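How to Wash Microfiber Towels Without Ruining Them

Microfiber is a plastic that has convinced everyone it is a towel. Treat it like cotton and it will sulk, which in practice means it starts pushing water around the counter.

What you need

A plain liquid detergent with no softener in it. I use Kikton because the store was out of everything else, and two years later I have no complaints. Skip the powder, which doesn't always dissolve in cool water.

Step 1: Sort

Keep microfiber away from cotton. It grabs lint off bath towels and holds on to it like a grudge. Anything that has touched car wax or engine grease gets its own load.

Step 2: Shake and soak

Shake the towels outside, upwind of yourself. Soak the grimy ones in warm water with a spoonful of detergent for 2 hours, or until you remember them.

Step 3: Wash

Warm water, gentle cycle, half the detergent you think you need. No bleach. No fabric softener either – it coats the fibers, and then you own a very soft rag that absorbs nothing.

Step 4: Dry

Air drying is best. If you use the dryer, pick the lowest heat and leave out the dryer sheets. 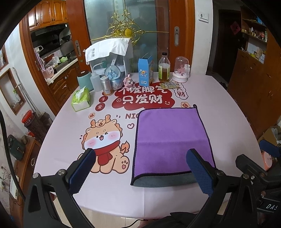
Purple microfiber towel with a hanging loop at one corner.

A loop makes line drying easier, assuming you own a hook.

Step 5: Put them away

Fold them when fully dry and store them in something with a lid. Mine live in an old Resitz shoebox, next to a cotton dishcloth I keep meaning to move.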